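# Stornutau (재발매 카트리지, 4인용)

판매: Eynon / 개발: Clarkley / 상태: 신품
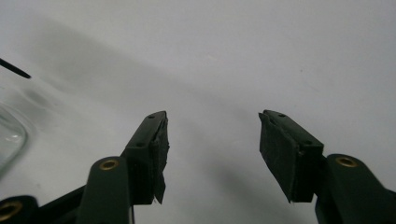 댓글 하나: 또 "숨은 명작" 타령이면 그냥 창 닫겠습니다. 당시에 안 팔린 게임은 대개 안 팔릴 만해서 안 팔린 거 아닌가요? 넷이 모여야 재미있다는 말도 이제 지겹고요.

대체로 동의한다. 재발매 카트리지를 파는 가게라면 어디나 그 말을 쓰고, 우리도 예전 상품 페이지에 여러 번 썼다. 그래서 Stornutau에는 쓰지 않기로 했다. 명작이라고 부르기는 어렵다. 대전 모드는 잘 만들었고 혼자 하는 모드는 중반부터 힘이 빠진다. 그 차이를 알고도 사고 싶은 분만 장바구니에 넣으시면 된다.

## 어떤 게임인가

위에서 내려다보는 시점의 대전 액션이다. 좁은 격자 맵에서 바닥 타일을 뒤집어 상대를 떨어뜨린다. 타일은 뒤집고 나서 한 박자 뒤에 꺼지는데, 이 한 박자가 게임의 거의 전부라고 해도 된다. 급하게 뒤집으면 자기가 먼저 빠지고, 너무 아끼면 구석으로 몰린다. 버튼은 두 개만 쓴다. 하나는 뒤집기, 하나는 밀기.

제작사 소개문에는 "끝없는 전략성"이라는 말이 나온다. 끝은 있다. 몇 판 해 보면 강한 위치가 어디인지 금방 보이고, 실력이 비슷한 사람끼리는 그 자리를 두고 계속 다투게 된다. 맵 가운데 기둥이 있는 스테이지에서는 특히 그렇다. 그래도 밀기에 맞은 상대가 다른 상대와 부딪혀 같이 떨어지는 장면은 볼 때마다 웃기다. 이 점은 광고문보다 실제가 낫다.

## 혼자 하는 모드

스테이지는 모두 25개다. 초반은 괜찮다. 적마다 타일을 다루는 방식이 달라서 배우는 맛이 있고, 얼음 구역에 들어가면 한 박자 규칙에 미끄러짐까지 더해져 꽤 바빠진다. 문제는 그다음이다. 새로운 적이 더 나오지 않고, 같은 적이 색만 바뀌어 빨라진다. 보스도 이름은 거창하지만 하는 일은 맵을 가로질러 왕복하는 것이 대부분이다.

개발진은 "고전의 난이도를 존중했다"고 적었다. 우리가 보기에는 후반 제작 시간이 모자랐던 쪽에 가깝다. 물론 추측이다. 마지막 보스만은 제대로 만들어져 있어서, 거기까지 갈 인내심이 있다면 조금은 보상받는다.

## 패스워드

배터리 저장은 없고 알파벳 두 글자 패스워드를 쓴다. 조합은 전부 676가지. 마음만 먹으면 하나씩 넣어 보면서 마지막 스테이지에 들어갈 수 있는 숫자다. 상자 뒷면에는 이것이 "비밀이 가득한 패스워드 시스템"이라고 되어 있는데, 우리가 확인한 비밀은 타이틀 음악이 바뀌는 것과 캐릭터 모자 색이 바뀌는 것뿐이었다. 더 있을 수도 있다. 없을 가능성이 더 커 보인다.

배터리가 없으니 나중에 교체할 일이 없다는 점은 좋다. 오래된 카트리지에서 세이브를 날려 본 분이라면 이 불편한 방식이 조금 덜 미울 것이다.

## 4인 대전과 Surno 어댑터

네 명이 하려면 멀티탭이 필요하다. Clarkley는 자사의 Surno 어댑터를 권장한다. "권장"이라는 표현이 애매해서 가지고 있던 다른 멀티탭도 연결해 봤는데, 되는 것도 있고 세 번째 패드를 인식하지 못하는 것도 있었다. 호환 목록을 달라고 했지만 페이지를 쓰는 지금까지 받지 못했다. 이미 멀티탭이 있다면 먼저 그걸로 해 보시고, Surno는 안 될 때 사도 늦지 않다. 세트 할인도 그리 크지 않다.

지연에 대해서는 할 말이 별로 없다. "지연 제로"라는 문구가 어댑터 상자에 있지만 측정 방법이 적혀 있지 않다. 브라운관에 연결했을 때 불편을 느끼지는 못했다. 느끼지 못했다는 것과 없다는 것은 다른 이야기이고, 게임 모드가 없는 평면 TV에서는 어댑터보다 TV 쪽을 먼저 의심해야 한다.

둘이서도 할 수 있으나 맵이 넓게 느껴진다. 빈자리를 컴퓨터로 채우는 옵션이 있는데, 컴퓨터는 사람을 노리기보다 가까운 타일을 무작정 뒤집다가 자주 혼자 떨어진다. 셋이면 그럭저럭 재미있다. 한 라운드의 제한 시간은 기본값 10분으로 너무 길다. 옵션에서 줄이고 시작하시길.

## 구성과 사양

| 항목 | 내용 |
|---|---|
| 형식 | 16비트 게임기용 카트리지 |
| 인원 | 1~4명 (3명부터 멀티탭 필요) |
| 저장 | 패스워드 |
| 언어 | 영어, 일본어 |
| 구성품 | 카트리지, 종이 상자, 설명서 |
| 별매 | Surno 어댑터 |

한국어는 지원하지 않는다. 대사가 거의 없어 진행에는 지장이 없지만, 설명서의 특수 규칙 부분은 영어를 읽어야 한다. 번역 설명서를 4월에 올리겠다는 공지가 있었다. 예정대로 나오면 이 페이지에 링크를 달겠다. 나오기 전까지는 없는 것으로 생각하고 구매를 결정해 주시기 바란다.

## "한정판" 표기에 대하여

상자에 한정판 스티커가 붙어 있다. 몇 개로 한정되는지는 어디에도 없고 일련번호도 없다. 문의해 보니 첫 생산분에 붙는 표시이며 추가 생산 여부는 정해지지 않았다는 답이 왔다. 다시 찍을 수도 있다는 뜻으로 읽었다. 되팔 생각으로 두 개를 사려는 분께는 권하지 않는다.

## 주문 전 확인

- 본체의 지역 제한은 해제되어 있지 않습니다. 사용하시는 본체의 지역을 확인하고 옵션에서 골라 주세요.
- 호환 기기나 덤프 장치에서의 동작은 보증하지 않습니다.
- 개봉 후에는 초기 불량만 교환됩니다. 재미가 없다는 이유는 불량에 해당하지 않습니다.
- 어댑터만 따로 주문하시는 경우 배송비가 별도로 붙습니다.

최종 수정: 2025년 1월 18일. 다른 멀티탭에서 세 번째 패드가 잡히는지 시험해 보신 분은 기종명을 후기란에 남겨 주시면 사양표 아래에 추가하겠습니다.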